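Thursday, Votadberg.

Garment set again. Target for the week is 1000 episodes, folding only. Did 22 before lunch on the bed with the striped sheet and threw out 3 of them: two bad grasps, one where tracking dropped for most of the clip. Ring light left on throughout. Daylight alone shifts too much between morning and noon, and Takeda wants exposure held steady across the batch.
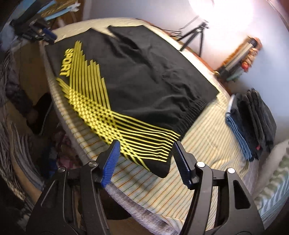
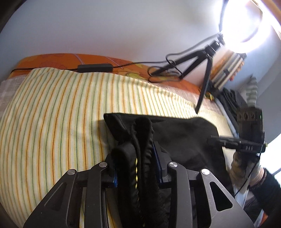
Black fabric, striped sheet, ring light on.

Erdal Işık

Dark cloth remains the weak case. Depth is noisy on black knit, and the policy trained on the Skarkamstead data closes early on it, up to 2 cm short of the hem. I am now logging approach and closure as separate segments so the labels can be fixed without redoing the episode. Grasp on a rolled seam counts as valid if both pads are in contact. Flat pinch goes in its own class.

Flallix converter still writes the gripper width with the wrong sign. Patched locally. Tomorrow: towels, then rerun the shirt with the sleeve folded under.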